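Subject: Re: [shared-kitchens] what do you all do about coffee?

Hi everybody,

Long one, sorry, I've been saving up answers all week. I'll go through the points in the order they came in.

> We're a building of mostly small studios and the shared kitchen
> has turned into a coffee free-for-all. People bring their own,
> people drink other people's, the sink is full of grounds. Do you
> buy coffee as a group or does everyone fend for themselves? And
> how do you split the cost without it turning into a second job?

1. Group coffee, yes or no

We do group coffee here at Orozco and I'd never go back. It's capsules, which I know half this list hates (I can hear you typing!), but the grounds-in-the-sink problem went away the same month. Excelso ones lately.

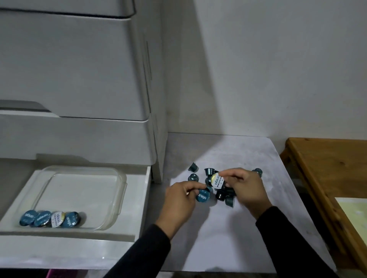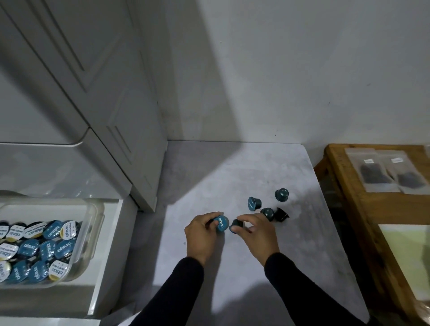 2. Splitting the cost

We tried a tally sheet first and it was miserable. People forgot, or the pen walked off, and then at the end of the month there'd be 141 marks and 200 capsules gone and a very awkward email to write. Now it's a flat amount on top of the kitchen fee and you drink what you drink. The heavy drinkers come out ahead, sure. The tea people pay half and get their tea out of the same pot of money, and that seems to have kept the peace.

If your building is already on Workis for room bookings, you can put the fee on there as a monthly item. It took me an evening to find the right menu (it's under "extras", not "billing", go figure) but I haven't touched it again.

> Also, how much do you keep on hand? We have one cupboard.

3. Storage

One cupboard is plenty if you don't get carried away. I got carried away. Last May I put in an order for 604 capsules to get the free shipping and we were moving boxes to reach the plates until the end of summer. Order small and often, and put one shelf aside for it with a label on the front. The folks over at Flenance keep theirs in a shoe rack on the back of the door and I'm a little jealous.

4. The empties

Decide this BEFORE you buy anything. Check what your town takes, because ours wouldn't touch capsules in the regular bin and I had a bag of 689 of them sitting by my bike before I found a drop-off point. We use a bucket with a lid now and whoever has kitchen week takes it along.

> Does anyone have house rules they'd be willing to share?

5. House rules

Ours fit on half a page. I'll paste the coffee part:

Last cup of the day empties the drip tray.
Refill the water when it's low, even if you're in a hurry.
Guests drink free.
No milk left out overnight. Yes, oat milk too.

The Ondesow building has a much longer set that covers fridge shelves and the dishwasher, and I think it's still in the list archive somewhere. Worth digging for if your fridge is anything like ours was. I'd skip their part about fines, though, it caused more grumbling than dirty cups ever did.

Still looking for a decent answer on descaling, by the way. Our water is awful and the vinegar smell hangs around the hallway for two days. Does anyone have something better?

Orozco kitchen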